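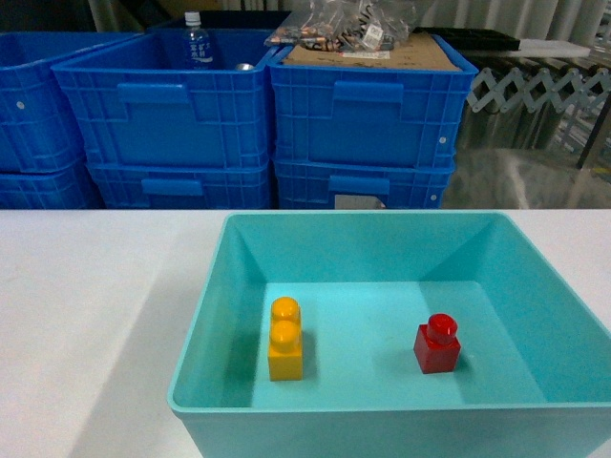 A yellow-orange two-stud block and a red one-stud block in a turquoise sorting tray, with stacked blue crates behind.

Handbook > Toys and Play > Building Toys > Sorting tray

Sorting tray (building blocks)

A sorting tray is a shallow, open container used to hold a small number of toy building blocks while somebody picks through them, counts them, matches them up or builds with them. I've been writing entries for this handbook for a while now, and this is the one I kept putting off, mostly because I thought there wouldn't be enough to say. Then I got going and had to trim it (sorry to everyone who sent me notes on egg cartons - they're getting their own page).

You'll also hear it called a picking tray, a parts tray or, in my house, "the blue thing," even though ours is green. The word "tray" covers a lot here. Baking pans, cafeteria trays, desk drawer inserts and the lids of shoe boxes all get used, and I don't think any of them is wrong.

Shape and size

Most sorting trays are rectangular and molded in plastic. The part I care about most is the wall. A straight wall keeps blocks in just fine, but a small block that ends up in the corner is a pain to get out, especially for an adult with adult fingers. With a sloped wall you can push the block up the side and pinch it at the top. I switched to sloped trays years ago and I'd never go back!

A thick rounded rim is nice too. Kids lean on these things with their forearms, and a thin edge leaves a red line on the skin. It also gives you something to grab when the tray has to move in a hurry because dinner is ready.

Depth is a matter of taste. Too deep and the whole thing turns into a bin, where people dig and never look. Too shallow and one good swipe of a sleeve sends everything onto the floor. For single-height blocks I like a wall that comes up to five blocks tall, which I worked out by stacking blocks against every tray I own.

Color

Pale floors are easiest on the eyes. White is popular, but it shows every bit of marker and jelly. Light aqua and turquoise have become my favorites, because red, orange and yellow pieces jump right out against them. Blue and green pieces do get a bit lost, so if you're sorting a mostly blue collection, go with cream or light gray.

Shiny floors are a different headache. Under a ceiling light you get glare, and the studs are often glossy already, so you end up squinting at little white highlights and trying to decide how many studs you're looking at. A matte floor helps. So does moving the lamp.

Blocks and how they're named

Blocks get named by their studs, the round bumps on top. Count the studs across the short side, then along the long side. A block with a single stud is a 1x1, and it's a little cube in the classic style. One with two studs in a line is a 1x2. People say "one by two," and small children usually say "a oner" and "a twoer," and I've given up correcting that because it's perfectly clear.

The 1x1 and the 1x2 are the pieces that make a tray worth having. Big blocks can be picked out of a heap from across the room. The little ones slide to the bottom of everything, and they're also the ones you need for the corner of a window or the eye of a dragon. Wing-yan Yu, who ran the block table at the Bullcombe toy library and taught me most of what's on this page, used to start every new kid with just a pair of these in a tray. You'd ask for the red one, then the long one, then the one nearest the side. After that you added more pieces a few at a time, up to 17, and then you let them tip in a whole scoop.

Her table had a second game that I still play with my nieces. Turn the two-stud block so its studs line up one behind the other, going away from you, then ask the child across the table what they see. They get it right every time and are very pleased with themselves.

Using a tray

There are a few common methods, and people get strangely heated over them.

The Deraden method is color first. Everything red goes in one tray, everything yellow in the next, and so on. It looks beautiful, and it makes finding one particular shape a nightmare.

The Phùng method is size first, with all the colors mixed. I'm firmly in this camp. Your eye picks out a color in a pile much faster than it picks out a shape.

Then there's sorting as you go, where you only put what you need for the next step in the tray and leave the rest in storage. Gayan Ranasinghe sorted a lot of 800 secondhand pieces this way one October, in 7 evenings, and he tells me he'd do the next lot by size.

Whatever you choose, leave some bare table beside the tray. You want a spot for the thing you're building, and for a mug.

Storage

Trays aren't meant for long-term storage. For that, most collections end up in stacking crates. The ones with a handle slot in the front are handy because you can pull out a lower one without hugging it. Watch out for ribbed or grid-patterned sides, though - if the gaps go all the way through, a 1x1 will find its way out. Line the crate or bag the small stuff first.

Crates also collect things that aren't blocks. Water bottles, mostly. I've found batteries, a spoon and half a Temov catalog in mine.

Cleaning

Warm water, a drop of dish soap, a soft brush for the corners where the walls meet the floor. Let the tray dry upside down on its rim. Blocks can go in a mesh laundry bag and get swished around in the sink, but don't put stickered or printed pieces in there.

Last edited Jun 12, 2020

17 shares | 5 comments

Related entries
Stud (building blocks)
Brick separator
Stacking crate
Egg carton sorting
Toy library
Play mat with drawstring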